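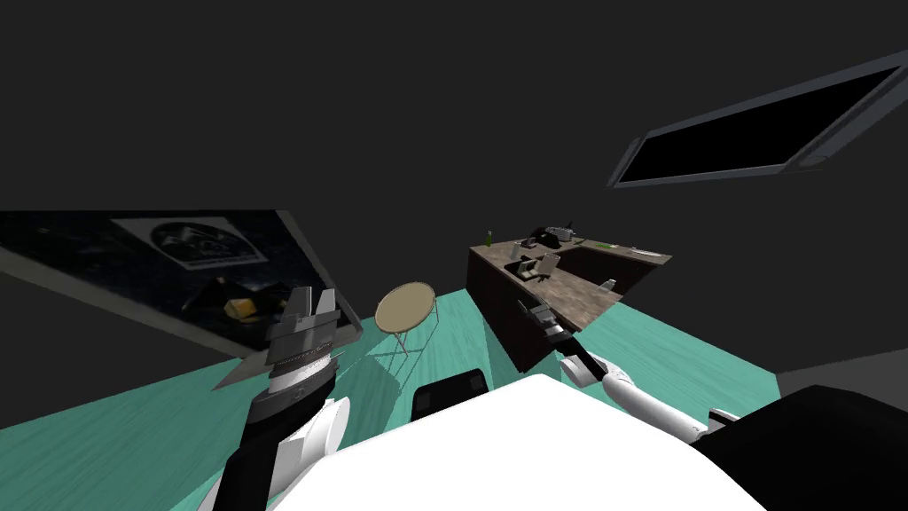 2025年9月11日

朝4時半起き。干潮が6時台なので仕方ない。パンを立ったまま食べて、長靴、手袋、替えの手袋、方形枠、野帳2冊。野帳は1冊でいいのにいつも2冊持っていく。で、いつも2冊とも濡らす。

ハーナムの干潟、霧。堤防から先が見えない。サジブさんはもう着いていて、車のうしろで着替えていた。グアダルーペは20分遅れ。フリルティスリーの橋が片側通行だったらしい。橋の工事、春に終わるって書いてあったのに。

今日の予定は移植区の後半と、種をまいた区画の確認。前半は先週やった。先週のぶんの入力がまだ終わってない。書きながら思い出して胃が痛い。

測線は岸から沖へ500メートル。巻尺を持って歩くのは私。泥が深いところがあって、200を過ぎたあたりから膝まで入る。足を抜くときに長靴だけ残る。今日も一回やった。靴下で泥に立つ感じ、嫌いではないけど寒い。9月でもう寒い。

調査点は17。去年と同じ位置で取る。杭が二本なくなっていて、GPSで探して打ち直し。流されたのか抜かれたのか分からない。貝掘りの人が抜くこともあるとサジブさんは言うけど、見たわけじゃないし、そこは野帳には「杭なし、再設置」とだけ書いた。

5月に植えたアマモ、思ったより残っていた。岸寄りはだめ。ほとんど消えてる。でも8番から先は葉がちゃんと立っていて、株の根元から横に新しいのが出ている。地下茎を指でたどると、隣の株とつながっているところがあった。うれしくて声が出た。霧の中で変な声を出したのでグアダルーペに心配された。

いちばん長い葉で73センチ。12番の枠の中。測り直しても73。去年の同じ時期の12番は枠の中に一本もなかったので、これは素直に書いておく。

岸寄りがだめな理由。考えられるもの、いくつか。
・干出時間が長すぎる
・8月の暑さ
・アオサが被さった
・ガンか白鳥か、鳥が食べた
・そもそも植え方が浅かった

たぶん全部ちょっとずつ。植え方は私が担当した列なので、あまり深く考えたくない。でも考えないといけない。植えた日の記録を見返すと「泥が硬い、時間ない、急ぐ」と自分の字で書いてある。急いだんだな。

アオサはひどかった。岸から100メートルくらいまで緑のじゅうたん。めくると下の泥が黒くて、硫黄くさい。めくった下にもアマモの葉が少し残っていたけど、茶色くて、触るとちぎれた。川の上の方から栄養が来ているんだろうとみんな言う。水質のデータはカンポス川の合流点のしかなくて、あそこは潮が上がらないから、干潟の中のことはよく分からない。干潟の中で採水したい。予算。 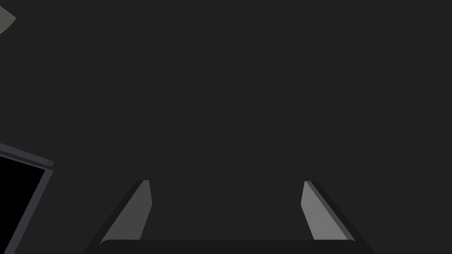
それで、7時すぎに潮が返ってきた。早い。沖から順に終わらせておけばよかったのに、なぜか岸から始めてしまって、最後の三点はほとんど走って書いた。野帳の字が読めない。「被度3」なのか「被度8」なのか。夜、写真で確かめる。写真を撮っておいてよかった。と思ったら15番だけ撮り忘れ。ばか。

あがってから堤防でお茶。サジブさんの魔法瓶のお茶は甘すぎるけど、こういう日はありがたい。三人とも黙って飲む。霧が切れて、対岸のプロンネスの岬が急に見えた。あの岬の裏に残っている藻場が、種の採取元。あっちは誰も植えていない。昔からあるやつ。見に行くたびに密度が違って、今年は厚い。植えたところと比べると、やっぱり全然ちがう。当たり前だけど。

鳥。ダイシャクシギが三、四羽。チュウシャクかも。声は聞いたけど姿は霧でぼんやり。グアダルーペは鳥がわかるので、わからないふりをして聞いておいた。教えてくれたのにもう忘れた。あとミヤコドリはたくさん。うるさい。

枠の中の生き物もいちおうメモ。ヨコエビ、タマキビの仲間、小さいカニ(持ち上げたら逃げた)、ヨウジウオ一匹。ヨウジウオは11番の水たまりにいた。葉っぱと同じ色で、同じ向きに体を立てて、しばらく気づかなかった。去年は一度も見ていないと思う。いや、一回見たかも。記録をさがす。コウイカの卵らしき黒い粒もあったけど、自信なし。写真はブレている。

午後は倉庫で種の作業。水槽の水かえ、腐った莢を取りのぞく。においがすごい。手袋二枚重ねても指につく。夕飯の時まで残るやつ。

種の数、やっと確定した。3,071粒。ピンセットで数えて、途中でわからなくなって、もう一度。三人で分けて足した数が最初の合計と合わず、結局グアダルーペがメモの「7」を「1」と読んでいたせいだった。私の字です。すみません。

沈むのと浮くのに分けて、浮くのは捨てる。毎年ここで迷う。浮いたやつの中にも芽が出るのがあるんじゃないか、と。去年こっそり小さい瓶に浮いたのを取っておいて、冷蔵庫の奥に入れて、そのまま忘れて、春に発見した。一粒も出ていなかった。だから今年は迷わず捨てた。いや、ちょっとだけ迷った。

まく時期でもめる。もめるというほどでもないけど。秋のうちにまくか、冷やして春先まで持つか。秋にまくと冬のしけで流される。春まで持つと水槽で腐る、停電がこわい、電気代もかかる。去年は全部秋にまいて、1月の大しけで区画ごと砂をかぶった。あれを見たあとだと春に傾く。でも自然のは秋に落ちてるわけで。

私は半分ずつ派。グアダルーペは春派。麻袋に砂と一緒に入れて埋めれば流されないという話も出たけど、麻袋を縫うのが誰かという問題がある。去年縫ったのは私。指に穴があいた。

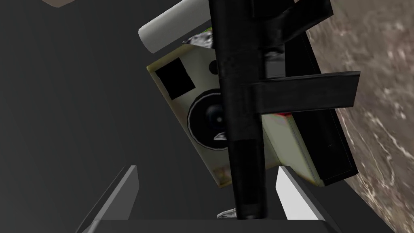
サジブさんに言わせると、時期より場所だそうだ。岸寄りはもうあきらめて、8番から沖だけにまく。残ったところに足していけば勝手につながる、岸は後からついてくるかもしれないし、こなくてもいい、と。

うーん。正しい気がする。くやしいけど。岸寄りをやめると、堤防から見えるところに何もなくなるので、見に来る人には「どこにあるんですか」と毎回きかれることになる。それは広報の問題であって藻の問題ではない、とサジブさん。はい。

でも岸寄りで消えた理由がはっきりしないまま引くのも気持ちわるい。一列だけ残して、深めに植え直して、アオサをこまめにどける列とどけない列で比べたらどうか、と言ってみた。どけるのは誰かと聞かれて黙った。私です。潮のたびに来るのは無理なので、月2回。それで意味があるのかどうか。たぶん無いよりまし。書類の上では「試験区」と呼ぶことにする。試験区と書くとえらそうでよい。

結論は来週に持ちこし。それまでに私が入力を終わらせて、点ごとの被度を図にする。図にしたら意外と2番や3番にも残っているかもしれないし。期待しすぎない。

帰りに許可の更新の書類を出すつもりが、窓口が4時まで。着いたのが4時10分。シャッター。明日また。干潟に入る許可と採取の許可が別々の窓口なのは本当にやめてほしい。用紙もほとんど同じなのに、片方は面積を平方メートルで、片方はヘクタールで書く。前に逆に書いて、ものすごく広い藻場を申請したことがある。電話がかかってきた。

夜。風呂。長靴の中に泥と、小さい巻貝がひとつ入っていた。ふたを閉じて生きているっぽいので、海水のバケツに移した。次に行く時に返す。連れて帰るつもりはなかったんだけど。

入力、先週ぶんの半分まで。眠くて行がずれる。4番の値を5番に入れていて、5番が急に豊かになった。直した。15番の写真は、グアダルーペの端末に横から写ったのがあった!枠が半分だけど葉は見える。被度は3でいいと思う。備考に「写真は枠の半分のみ」。

「8か3か」の点は13番で、写真だとどう見ても3。8だったらうれしかったのに。

塩分計、校正してない。蒸留水が切れている。買う。
巻尺、砂を噛んで戻らなくなった。真水で洗って玄関に広げてある。家族がまたいで通る。
長靴の右、かかとから水が入る。去年貼ったところの横。
麻袋の在庫を見る。
1月の気象のデータ、風向きも落としておく。しけの時どっちから吹いたか、砂の動きと合わせたい。
サジブさんに魔法瓶のふたを返す(なぜか私のかばんに入っている)。
グアダルーペにガソリン代。

次の大潮は再来週。それまでにアオサがもう少し減ってくれるといいけど、今年は水温が下がらないのでどうかな。明日は窓口が先、10時に開く。そのあと水槽。もう寝る、これ書いてる間に日付が変わりそう。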